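Dridcombe Public Library
Thread: Changes to food and drink rules in library buildings

1/ Beginning in February, the Dridcombe Public Library will follow a revised policy on food and drink in its two buildings, Main Street and Holgate. This thread sets out the changes. The full policy is available at both service desks and in the Policies section of our website.

2/ The existing rule dates from the opening of the Holgate branch and prohibits all food and all drinks other than water. It has been applied unevenly. Patrons who spend a full day with us have told us so, and staff have told us the same.

3/ During the comment period the library received 100 written responses. Of these, 47 asked for packaged snacks to be permitted at study tables. A further 11 asked that no change be made. The remainder raised hours, noise, parking and other matters, which have been passed to the appropriate departments.

4/ Under the revised policy, covered drinks are permitted in all public areas except the Local History Room and the computer stations. A covered drink is one with a screw top, a snap lid or a fitted travel lid. Paper cups with a plastic lid are acceptable. Open cups and cans are not.

5/ Packaged snacks are permitted at the study tables on the first floor of Main Street and in the reading area at Holgate. The policy defines a packaged snack as a dry, single-serving item in its own wrapper or bag, eaten cold.

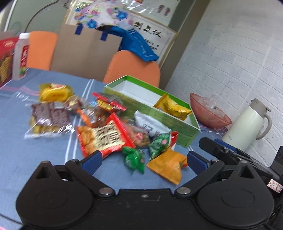 6/ Natalina Testa replied to ask whether fruit counts, given that an apple comes in no package at all and leaves less behind than a bag of chips. Whole fruit is permitted on the same terms as packaged snacks. The definition in the printed policy will be amended to say so. Cut fruit in a closed container is also permitted.

7/ Hot food, delivered meals and anything requiring a plate or utensils remain outside the policy. Patrons who wish to eat a meal may use the lobby benches at Main Street or the covered patio at Holgate. Food deliveries should be met at the front entrance. Desk staff are unable to accept them.

8/ The Local History Room is unchanged. No food or drink of any kind, including water, may be brought past the door. This applies to researchers, visiting groups and staff. Lockers are provided in the hallway and do not require a coin.

9/ Several responses concerned insects and rodents. Adom Dankwa, Head of Collections, has reviewed pest records for both buildings. Traps will be checked every week in place of the current monthly schedule, and trash in the snack areas will be emptied at 3 p.m. as well as at closing.

10/ Allergies were the subject of a number of detailed and thoughtful letters. The library cannot guarantee an allergen-free space. We ask patrons to avoid nuts and nut products in the children's area, where no snacks other than those served at library programs are permitted.

11/ Two tables at the east end of the Main Street first floor will be kept free of food at all times. They will carry a green sign. Patrons seated there may ask staff to speak with anyone who is eating, and are welcome to do so without giving a reason.

12/ On library materials: please close books and set them aside while eating. Spills should be reported at once. There is no charge for reporting a spill, and items that can be cleaned and returned to the shelf will be. Items damaged beyond use are billed at replacement cost, as now.

13/ A correction to post 4. Covered drinks are permitted at the two standing catalog terminals at Holgate. The restriction applies to the reservable computer stations only. We regret the error - the printed policy has the correct wording.

14/ Leonardo Gatti asked about the meeting rooms. Meeting rooms are governed by the rental agreement and are not affected. Groups may continue to serve light refreshments if they have checked the box on the application form. Groups that did not check the box may call the reservations desk to have it added.

15/ We have also been asked whether the library will install vending machines. A proposal from Ralari was considered last year and was declined on grounds of floor space and electrical load. There are no plans to revisit the matter during this budget cycle. Water fountains with bottle fillers are located by the elevators at Main Street and inside the entrance at Holgate.

16/ Enforcement will be courteous and consistent. A patron whose food or drink falls outside the policy will be asked to put it away or finish it in the lobby. Repeated disregard of the policy is handled under the general Code of Conduct, and the usual right of appeal to the Director applies.

17/ New signs will be posted on the Thursday before the policy takes effect. Signs will be in English and Spanish, with large-print copies at each desk. Teachers who bring classes to the library may request a one-page summary suitable for sending home to families.

18/ The policy will be reviewed after six months. The review will consider cleaning costs, damaged items, pest records and further comments from the public. Comments may be left in the box at either desk or sent through the contact form on our website. Comments made in reply to this thread are read but do not form part of the official record.

19/ Questions about the policy may be directed to Solange Perron, Public Services, during regular hours. Questions about meeting room rentals should continue to go to Damian Jakubowski at the reservations desk.

20/ One addition, in response to messages received this afternoon. Chewing gum is neither a snack nor a drink for the purposes of the policy and is permitted in all areas other than the Local History Room. Please use the wastebaskets.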